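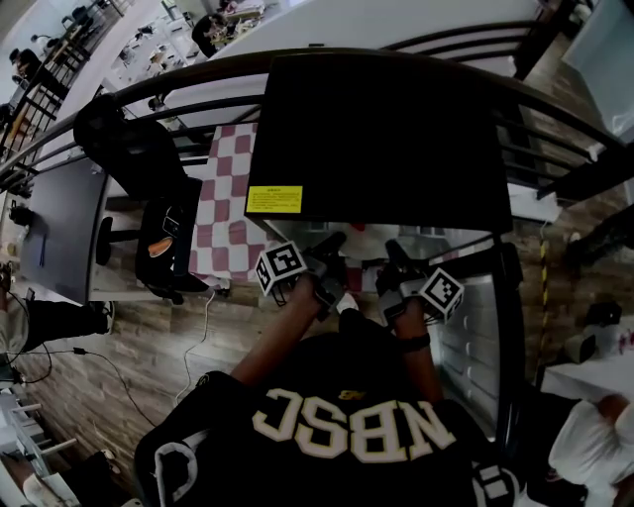 Tracking two grippers at once with Rarker

Two-handed recordings are where pose tracking gets fun! Once both hands share one coordinate system, you can replay the whole motion on a pair of arms, and the first time your replay lines up is a real thrill. This page takes you from raw video to a clean pair of trajectories. You need Rarker installed and the Gerkum viewer, plus one session folder with the overhead and both gripper streams.

Step 1. Sync the streams

Run rarker sync on the session folder. It matches timestamps and writes one index file. My test session came out at 2389 synced frames. If the offset between any two streams is more than 3 frames, run it again with --refine.

Step 2. Find the marker cubes

Run rarker cubes --view overhead. Each gripper has its own cube, so give the left and right ones different marker IDs in the config - mixing them up swaps your hands halfway through, and it's a pain to spot later. Set the lens model to fisheye. The default pinhole model will fit something, but the poses drift badly near the edges.

Step 3. Mask the gripper body

In the gripper views the housing fills the lower part of the picture, and features found on it will tell the tracker that the camera isn't moving. Draw one mask per gripper and save it with the session. Leave the floor and ceiling in, because long straight edges like light strips and planks are great for checking your calibration.
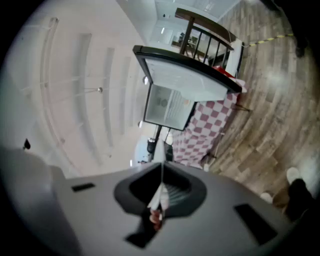 Step 4. Solve and look

Run rarker solve --window 500, then open the result in Gerkum and scrub through both paths together. Jumps usually mean a hidden cube, so try filling gaps up to 41 frames and solve again.
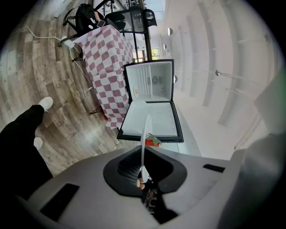 Gripper view with the fridge open and a strawberry just in front of it.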